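Search this site Enter keywords Go

Unit 4 handout: Materials in everyday packaging

Read this before the seminar. The reading by Loan Tạ is on the shelf in room 226, and the questions at the end are due in June.

Packages are often made of more than one material. A carton for juice has paperboard for stiffness, a plastic layer to hold liquid, and sometimes a thin sheet of foil. Each layer works well alone. Bonded together, they are hard to pull apart, and sorting plants have to decide which stream to send them to.

Terms to know

Mono-material: one material throughout, such as a plain glass jar.
Composite: two or more materials joined so that they can't be separated by hand.
Closure: the cap, lid or seal. It is often a different material from the body and should be listed on its own line.

In the Westell exercise, students sorted 246 items from one building's bins. More than half had a closure that did not match the body. Keep the two parts separate in your own tables, even when they were thrown away together. 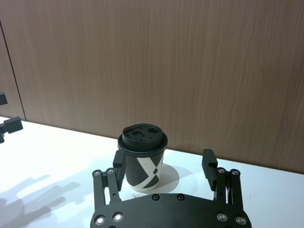
Notes by Mỹ Mạc, 20/08/2022

A paper cup with a plastic lid takes two rows in the table. Write "paper, lining not checked" if you haven't torn the cup open to look.

Questions

1. Pick two packages from your kitchen and list every part.
2. Which parts could be changed to make each one mono-material? What would be lost?

Contact the course office | © Nghiêm Packaging Studies | Back to top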